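发件人：Osaze Bassey
收件人：Flakberg 桌面与收纳邮件列表
日期：2021年9月28日
主题：Re: 浅色木桌、走线孔位置，还有那个扇形托盘怎么摆

Ekaette，各位：

上一封信我拖了几天才回，前几天在重新摆屋子，桌子挪了两次，想等定下来再写。原信引在下面，删掉了和桌子无关的几段（关于窗帘轨道的那部分我另开一个主题回）。

> Ekaette Lawal 写道：
>
> 大家好，我想请教买过 Rukulura 那张浅色木桌的人几件事。我在 Okeke 的店里看到过一次，当时灯光偏黄，看不准颜色。店里的样品靠墙放，桌面上压着一块大样板，我没能看到后面的孔到底在什么位置。
>
> 第一，桌面颜色到底偏黄还是偏白？我家地上是灰地毯，柜子是白的，怕桌子太黄放在一起不协调。
>
> 第二，走线孔在正中还是偏一边？我想把台灯放在左后方，如果孔在左边，灯座就会压住它；在右边的话，灯线要横过整张桌子，我也不太愿意。
>
> 第三，圆角好不好用？我现在的桌子是直角，胯骨撞过很多次，所以倾向圆角。但有人跟我说圆角没法夹夹式台灯，也没法夹笔记本支架。
>
> 第四，你上次提到的 Relley 扇形托盘，是塞在桌角用的，还是可以放在中间？我在目录上看到它是四分之一圆的形状，按理说应该是给直角桌角配的，放在圆角桌上会不会两边都对不齐？另外底上那些一圈一圈的弧形槽，会不会很难擦？
>
> 第五，桌子放在地毯上稳不稳？我们家地毯比较软，之前那张桌子写字的时候会晃。
>
> 不急着要，十二月之前定下来就行。谢谢。
>
> Ekaette

按你的顺序回，中间插了一些我自己的记录，嫌长的话只看每节第一段就够了。

1. 颜色

浅木色，带木纹，偏蜂蜜色，但属于蜂蜜色里比较淡的那种。我不会说它白，也谈不上黄。放在灰地毯上没有问题，灰色会把木色衬得稍微暖一点，我觉得这是好事。你家柜子是白的，我家没有白柜子，没法替你比较。如果柜子和桌子紧挨着，你可能会觉得桌子比在店里看到的深；如果隔着一段走道，应该看不出来。

Okeke 店里的灯我也有印象，确实偏黄，靠里面那一排更明显。你可以请店员把样品抽屉面板拿到门口去看，同色的抽屉面板他们是有的，巴掌大一块，拿着很方便。我当时就是这样做的，在门口看了一会儿，又拿回来对着收银台旁边的白纸看了一遍。

另外提醒一句，木纹的走向每张会有些不同。我提货的时候拆开看了一下，纹路比样品要疏。我不介意，但如果你在意这个，提货时最好当场拆开看，搬回家再换很麻烦。他们的换货规定我没有细看，单子上写的是外包装要完整。

颜色会不会变，我用的时间不够长，不好说。之前那张旧桌子（不是同一家的）靠窗放了几年，压着桌垫的地方和没压的地方颜色差得很明显，揭开桌垫像盖了一块印。所以这次我没有铺桌垫，打算过一阵子再看。

2. 走线孔的位置

孔是圆的，很小，靠近桌面后沿，从坐着的人这边看，在中间稍微偏右一点。所以它既不在正中，也没有偏到角上去。这个位置对你的左后方台灯来说，灯座不会压住它，灯线要沿着后沿走半张桌子多一点才到孔。我的建议是用两个小线夹把灯线贴着后沿固定，从前面坐着基本看不到。

孔不大，插头能不能穿过去要看插头。细的充电头没问题，带变压器的方块头就别想了，得从线的另一端穿。如果线的两头都大，那就只能从桌子后沿垂下去，我有一条就是这样处理的，直接让它搭在桌沿外面。

有人之前在列表里问过孔要不要盖子，我看了一下归档，第 2,929 号那封信里讨论过，有人用软木塞切一段堵上，平时不走线的时候东西不会掉进去。我掉过一枚回形针，掉在地毯上，踩到才发现。软木塞我试了一块，颜色和桌面差得有点远，后来拿掉了，现在孔就那样敞着。

孔边没有毛刺，我用手摸过一圈。孔边有没有封边处理我看不出来，如果杯子放在附近，还是注意一点，水顺着孔边渗进去的话，以后那一圈可能会鼓。这是我从旧桌子得来的教训，那张桌子的孔边就鼓了起来，线一拉就蹭下碎屑。

3. 圆角

四个角都是圆的，我用下来觉得舒服。屋子窄，我每天要从桌子和书架之间侧身过去，以前的直角桌我在右前角包了一块泡沫，很难看，还老掉。现在不用包了。

夹式台灯的事，说法对了一半。夹子不能夹在圆角的弧上，那里夹面接触不好，受力会偏，但夹在直边上完全可以，只要离角稍远。我的做法是先把夹子沿着边慢慢推过去，推到夹面一侧开始悬空的地方，再往回退一点，拧紧。这个位置我用铅笔在桌底做了记号，搬动之后不用重新找。

笔记本支架我没有，不评论。

如果你想在角上放东西，那圆角会吃掉一部分地方，方形的盒子放在角上会有一个尖伸出去。伸得不多，但袖子会勾到。我把原来放在右后角的方形笔筒换成了圆的，就没有这个问题了。

4. 扇形托盘

这一节写得最长，前两天也有别人私信问我同样的事，就一并写在这里。

先说尺寸和价钱。直边 200 毫米，两条直边等长，尖角是直角，对面是一条圆弧。我买的时候是 128 元，在 Okeke 的小件柜台，和桌子不在一层。颜色我选的深灰。三面都有高起的边，两条直边有，弧边也有，所以小东西不会滚出去。底是平的，上面有浅色的弧形槽，从尖角开始一道比一道长，往弧边排过去，有的弧是断开成几段的。家里人第一次看到都说像无线信号的图标，我现在在购物清单上也这样写它。

目录上把它画在桌角，尖角对着桌角，这在直角桌上是合理的。在圆角桌上你的担心是对的：如果把尖角推到最外面，尖角会悬在圆角外面，托盘的两条直边虽然和桌边平行，但角上那一块底下是空的。往里收一点就好，收到尖角下面有桌面为止，代价是两条直边外侧各留出一条窄边。这条窄边会积灰，也会卡住橡皮屑，我用一把旧牙刷扫。

后来我干脆不放角上了，改放桌面中间，尖角朝后，弧边朝着人。这样放有几个我没料到的好处。弧边离手近，手从哪个方向过来都碰到同样的距离，拿里面的东西不用转手腕。尖角朝后，正好给后面的走线让出地方。托盘两侧空出来的三角形地方也能用，左手边和右手边各管各的，干活时两只手不会在同一处打架。

缺点也有。放中间就等于占掉了写字的位置，要写字得先把它推开。我现在是整理零碎东西的时候放中间，写字的时候推到左后方，尖角朝着左后角，往里收一点，和上面说的一样。它不重，一只手推就行。推的时候注意底下有没有砂粒，有砂粒的话会在桌面上划出印子，我划过一道，短的，斜着看才看得出来。之后我在底下贴了三个小毡点，尖角一个，弧边两端各一个，推起来没有声音，也不会划。

托盘在桌面正中、尖角朝后时的位置大概就是这样，孔也在后面，可以对着看一下两者的距离：

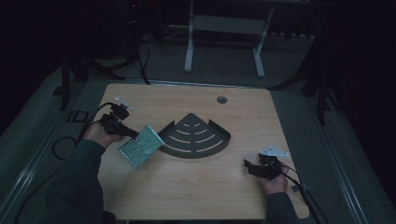

5. 弧形槽怎么擦

你问会不会很难擦。比平底的麻烦，但没有到很难的程度。湿布直接抹过去，槽的边缘会挂住一点水，干了以后留下印。我的顺序是：先倒过来在垃圾桶上磕两下，把屑磕出来；再用干的软毛刷顺着弧的方向刷，从靠尖角的短弧开始，往外刷到最长的那道；最后用拧得很干的布擦一遍，立刻用干布再过一遍。

不要横着刷。横着刷会把灰从一道槽带到下一道槽，断开的那几段之间也会堆起来。顺着弧刷，灰会走到槽的一头，用布一沾就掉了。

尖角里面最难擦，布进不去。我用棉签，或者把布包在尺子的角上。两条直边和底相接的地方也是同样的办法。

酒精我试过，只在背面试了一小块，没有看出变化，但正面没有用过，所以不推荐也不反对。洗碗机我没有试，估计也不会去试。

6. 托盘里放什么

有几位问过，我把自己试过的情况写下来。

回形针、图钉、橡皮、小夹子这类东西都可以。图钉要注意，尖会卡在槽里，立起来，手伸进去会扎到。后来我把图钉单独收在小铁盒里，再把铁盒放进托盘。

笔不合适，长度超过直边就会搭在边上，一碰就滚。短铅笔头可以，顺着弧放会自己停在槽边。

湿的东西别放，比如刚洗过的毛笔、杯子。三面都是高起来的边，水积在里面不容易发现。我有一次放了个杯子，杯底带水，第二天拿起来一圈印。

零钱可以放，但拿的时候很响。

钥匙我不放。钥匙应该放在门口，我试过放在桌上，结果每次出门都要折回来一趟。

7. 桌子在地毯上稳不稳

我这边是灰色地毯，短毛的，桌子四周都是，没有一只桌脚在硬地上。刚放下时有一点晃，第二天桌脚压进去一点，就稳了。写字、打字都不晃，两只手撑在桌上站起来会有轻微的动，这个我可以接受。

如果你家地毯比较软，我建议做两件事。桌脚底下垫硬的小圆片，比桌脚略大一点，塑料的或者薄木片都行，这样不会一点点陷下去，四只脚陷得不一样深才是晃的主要来源。放好后不要马上调平，等一两天，等它压实了，再用水平尺看，需要调的再调。我第一次就是放下马上调，第二天又不平了，等于白做一遍。

水平尺放在桌面上时，不要只放一处。我是沿前沿放一次，沿后沿放一次，再斜着放一次。后沿放的时候避开那个孔，否则尺子一头会落在孔沿上。

挪桌子时不要拖。短毛地毯拖过去会把桌脚往外掰，我这两次都是两个人抬的。地毯上原来的桌脚印，用蒸汽熨斗隔着湿毛巾熏一下，再拿手把毛拨起来，基本能恢复。千万别让熨斗直接碰到地毯。

8. 线怎么落到地上

原信没有问到，但摆的时候一定会碰到，我顺便写上。

从桌子侧面垂下来的线，在地毯上会自己盘成一个弯。这个弯留多大，看你要不要移动线另一头的东西。要经常拿起来用的，弯留大一些，不然一拿就绷紧，会把桌上别的东西带动。固定不动的，弯可以收小，用魔术贴扎一下。

不要把线塞到地毯底下。一来会磨，二来踩上去一道棱，三来将来找不到。吸尘的时候先把线提到桌上，我有两次差点把线吸进滚刷里，后来就记住了。

左右两边都有线垂下来的话，最好颜色不同，或者在插头那一端贴标签。黑线在灰地毯上倒是看得清楚，但两根都是黑的，钻到桌子下面以后就分不出哪根是哪根。我用的是白色的布胶带，写上字，贴在离插头一指宽的地方。

9. 价钱和提货

Rukulura 这张桌子我买的时候是 691 元，不含送货。现在是不是这个价不清楚，你去之前最好打电话问一下。我没有叫送货，自己去提的，桌面一个包装，桌腿和五金一个包装。桌面那包扁而宽，小车后座放不下，要把后排放倒。

装配不难，一个人能装，翻过来的时候最好有人帮手。说明书上没有写先拧哪几颗，我的经验是四条腿全部先拧到能挂住的程度，再对角地拧紧，最后翻过来放到地上，再检查一遍。如果一条腿一条腿地拧死，最后一条的孔会对不上，我在那里耽误了一会儿，又全部松开重来。

包装里的泡沫角不要急着扔。如果十二月你还要搬家，那四块泡沫角正好套在圆角上，比拿毛巾包好用。

托盘不是每次去都有，深灰的尤其容易缺。Okeke 的小件柜台可以登记，到货会发短信，我登记后等了一阵子才收到。

10. 还没有弄清楚的

有几件事我自己也没有答案，列出来，谁知道请直接回到列表里，不要只回给我。

一，桌面要不要上蜡。说明书没有提。我现在什么都没有上，只用拧干的布擦。

二，孔能不能再开一个。我想在左后方也有一个，这样台灯的线不用走后沿。木工店说能开，但不保证边缘不崩。有没有人开过，用的什么钻头？

三，扇形托盘有没有直边更长的一款。我在目录上只看到这一种。要是有大一号的，我想换一个放在中间用，现在这个再收到书架上装杂物。

四，毡点过一阵子会不会掉胶。我贴的那三个目前还牢，但是弧边左端那个已经有点移位，推托盘的时候能看见它露出来一点点。

Ekaette，如果你想来看实物，提前写信给我，哪天都可以，晚饭前比较好。你可以把你的台灯底座量一下尺寸带过来，在我这张桌上按左后方摆一摆，看看灯线到孔那一段你能不能接受。柜门的颜色如果能带一小块样品来，第一个问题也就解决了。

窗帘轨道的事我今晚或者明天另发一封，主题会写清楚，免得归档里混在一起。

Osaze Bassey

Flakberg 桌面与收纳邮件列表 | 联系列表管理员 | 版权归各来信作者所有 | 返回顶部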